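ok kitchen sort out thread. moved into the Brendbridge place in February and have not seen the bottom of the second drawer since. doing it tonight, kettle's on

1/ rule for tonight: everything out of the drawer before anything goes back in. no "I'll just tuck this here". I know what I'm like

2/ drawer contents so far. takeaway soy sauce fish (so many). rubber bands off asparagus. a Kuvano warranty card for a toaster I gave away. birthday candles, half burnt. tea towel I thought was lost in the move

3/ Định Quan rang in the middle of it and said just bin the lot. he has one saucepan and is very happy, so maybe not the person to ask

4/ soy fish are going. all of them. kept 2. ok moving on

5/ bigger problem is the bench. every flat thing I own gets leaned against the splashback and then slides down behind the kettle. trivets, lids, the chopping mat. it's like dominoes

6/ so the plan is baskets. one for flat stuff, one for tea, one for the bits you need when you're cooking and your hands are covered in flour

7/ was going to buy proper dividers, got as far as the checkout on the Bundum site. the drawer is 300 mm deep and theirs are all longer. measured it again to be sure, still 300. closed the tab

8/ black wire basket and the yellow glittery round thing, out on the table while I work out what lives where
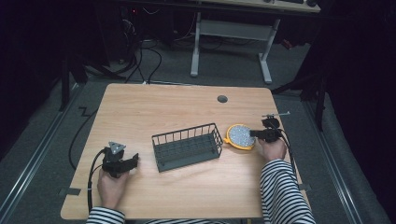 WHAT'S GOING WHERE

9/ wire basket gets the flat stuff. open top so I can grab things without unstacking, and the bars mean I can see whats in there from the side. that's the theory

10/ glittery one stays out. it's too cheerful to be shut in a cupboard and the colour looks good next to the lemons

11/ tea basket still to be found. have 11 kinds of tea apparently?? nearly all of them chamomile. who keeps giving me chamomile

12/ drawer now has: cutlery, peeler, good scissors, tin opener. and that's it. it closes without the hip bump!! opened and shut it a few times just for the feeling

13/ someone asked about lining the drawer - yes, with leftover wallpaper from the hall. cut it a bit big, trimmed with the good scissors, no glue. it stays put if the cutlery tray sits on top

14/ bread from Quách for tea because every pan is currently on the floor. no regrets, got the sesame one

15/ pans tomorrow. or Thursday. probaly Thursday. need to find out first if the low cupboard has a second shelf or if I dreamed it

16/ update, there's a second shelf. it was behind the slow cooker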